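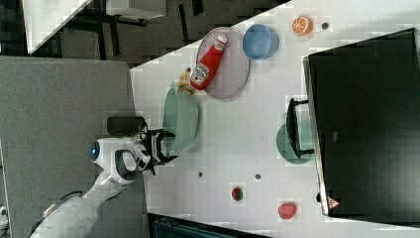 # Trevden Serving Bowl and Oval Plate

Large bowl in pale green, oval plate in pinkish lavender with a thin, darker rim. Sold as a pair or one at a time. Both belong to the Kandport tableware range and match the mugs and side plates in the same colors.

## The bowl

The outside wall is smooth and has no pattern. It's a good size for fruit on the counter, a salad for four, or popcorn. Bananas can go in whole.

## The plate

Long enough for sandwiches, corn on the cob or a row of burgers, and you can leave a bottle of ketchup on it when you carry everything out to the table. The rim color is part of the glaze and varies a little from one batch to the next. If you're adding to a set you already own, put your old order number in the notes box and we'll try to match it.

## Care

- Dishwasher safe, top or bottom rack
- Microwave safe for reheating
- Not for use in the oven or under the broiler
- Tomato sauce and turmeric can leave a mark if they sit overnight. A paste of baking soda and water takes it off.

## Ordering

| Item | Stock no. |
|---|---|
| Bowl, pale green | 367-B |
| Oval plate, lavender | 367-P |
| Bowl and plate together | 367-S |

Orders ship from our Jesham warehouse. Cafes and schools can order by the case, 12 pieces of one item to a case. Cases can't be mixed.

Returns are accepted for 12 weeks if the piece is unused. For breakage in shipping, keep the carton and send us a photo of the damage with your order number.

The Norðdahl gray version of the bowl is out of stock until October.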